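We use cookies to make this site work. By continuing to browse you accept our use of cookies. Accept | Settings

Choir and Music News
2023-06-02

Summer concert at Drernness Hall

Tickets for the summer concert are on sale now from the hall office and from any member of the choir. Seats are £9, or £5 for under-16s, and the doors open at 6.45 for a 7.30 start. The hall seats 118 with the side benches out. The April concert sold out a week ahead, so please buy early if you want to sit together.

The first half is the choir on its own, under Yvette Simard. They will sing two sets of folk songs and the Lachance evening hymn, which was last heard here in 2000. After the interval the Jalus Brass Quintet will play for half an hour and then join the choir for the last three pieces. Words for the final song will be printed in the programme and the audience is asked to stand for it.

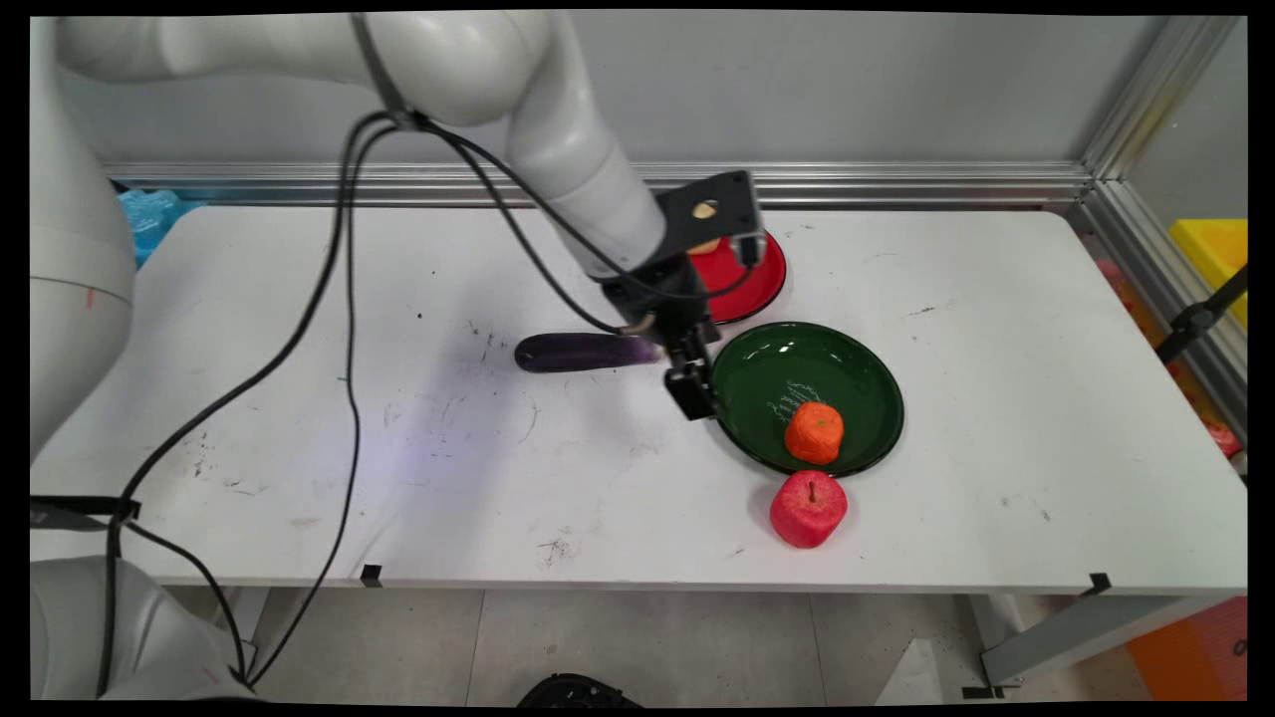
Arm and green plate at the white table.

Refreshments are in the back room during the interval. Tea, coffee and squash are included in the ticket price. If you can bring a cake or a tray of sandwiches, put your name on the sheet by the piano before the last rehearsal. Please label anything with nuts in it and write your name under your dish.

Choir members should be at the hall by 5.30 for a warm-up. Dress is all black with a coloured scarf or tie. Folders must be black too. Solange Fehr has six spare ones if yours has gone missing, and she would also like the alto copies of the Drarkov carols back, as four have been out since Christmas.

Parking behind the hall is for performers and blue badge holders only. Everyone else should use the school car park on Mill Lane, where there are 60 spaces. The 93 bus stops outside the hall and the last one back to town leaves at 10.12.

Rehearsals stop for the summer after the concert and start again in September. New singers are welcome in all parts, tenors especially, and there is no audition.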